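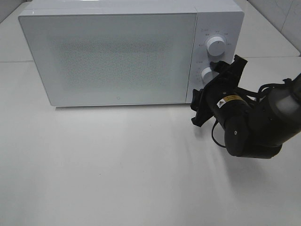
The microwave that came with the flat had a button for pizza, a button for popcorn, a button for something called Auto Menu 6, and a child lock that only ever locked out adults. I lived with it for a long time. It beeped when it finished, then beeped again every minute until I went and opened the door, like a very small landlord.

When it finally gave up (a smell, a hum, then no hum) I decided the next one would have two knobs and nothing else. One for how hard, one for how long. My grandmother had one like that and ran it until the numbers wore off, after which she ran it by feel.

You would think this would be easy to buy. I went first to Vukummont, out past the ring road, where there is a whole wall of microwaves arranged by price. The cheap ones have twenty buttons. The dear ones have no buttons and a sheet of black glass you have to stroke. Somewhere in the middle are the ones that talk to your phone, though what you would have to say to a microwave from the bus I can't imagine. The most expensive one on the wall was £475. It also grilled, steamed, defrosted by weight and matched nothing in my kitchen. The assistant asked what sort of cooking I did. I said I mostly reheated soup. He looked at the £475 one, then at me, and went to help somebody else.

Halonen had knobs, but only in a size meant for caravans, and my soup bowls wouldn't have gone round in it. I had brought a bowl with me to check. I recommend doing this. You do get looked at, but you also get the right microwave.

In the end it came from Mivenar, which sells mostly paint and has one shelf of kitchen things near the tills, under the extension leads. It's white, it has two dials, one above the other, and it cost £40 in their January clear-out. The box had been opened and taped up again. I asked why and was told it had been opened and taped up again.

So I have now had it long enough to have views.

The dials first. I can't tell you how pleasant it is to turn a thing and have it start. Half past the two, give or take, and in goes the porridge. The give or take is the only real drawback. Anything under a minute is guesswork, and on the short end of the dial the difference between soft butter and a puddle is the thickness of a fingernail. My method is to wind it well past where I want it and then come back, which seems to make it more truthful. I don't know why. It may only make me feel more careful.

The markings round the dials are in grey, and small. I expect they were chosen by somebody young in a bright office. At six in the morning with no glasses on they might as well be a weather map. I have thought of putting a dab of nail varnish at the places I use, of which there are three: porridge, soup, and the tea I forgot.

There's no handle on the door. I hadn't noticed this in the shop, being so taken up with the knobs, and I spent my first evening with it pawing at the front like a cat. I've come round to it. Nothing sticks out for a sleeve to catch on, and there is no crevice behind a handle collecting whatever it is that crevices behind handles collect. The old one had a crevice. I cleaned it the day it went out, for the sake of whoever at the tip might think less of me.

White on a pale worktop was not a decision, it was the colour it came in. I was warned about this by everybody. White shows everything, they said, as though the gravy in a black one has gone somewhere better. I would sooner see it. A damp cloth across the front takes seconds, and round the base of the dials I go in with a cotton bud, though only if people are coming.

For the inside I still do the lemon. Half a lemon in a bowl of water, a few minutes on full, then leave the door shut and go away for a bit before wiping. I once bought a bottle of Mivo, which promised to do the same job and smelled of swimming baths, and I went back to the lemon. You can't put half a bottle of Mivo in a gin afterwards either.

The manual runs to 128 pages. I mention this because the thing has two knobs. Most of the bulk is the same few pages in every language going, each with a firm instruction not to dry clothing in it, which makes me wonder about the previous edition. There is also a chapter of recipes. One is for a whole chicken. I read it twice, closed the manual, and put it in the drawer with the takeaway menus, where it has slightly more company than it deserves.

The finishing noise is a bell. One ding, an actual ding, and then silence. If you don't come, it doesn't mind. I left a bowl of leek and potato in there over a whole afternoon last week and never heard another word about it. I found it when I went to warm up something else.

It needed another three minutes, or wherever the dial thought three minutes was, and it came out with the edges boiling and the middle fridge-cold – so some things are the same at any price. Stir it halfway. I never do.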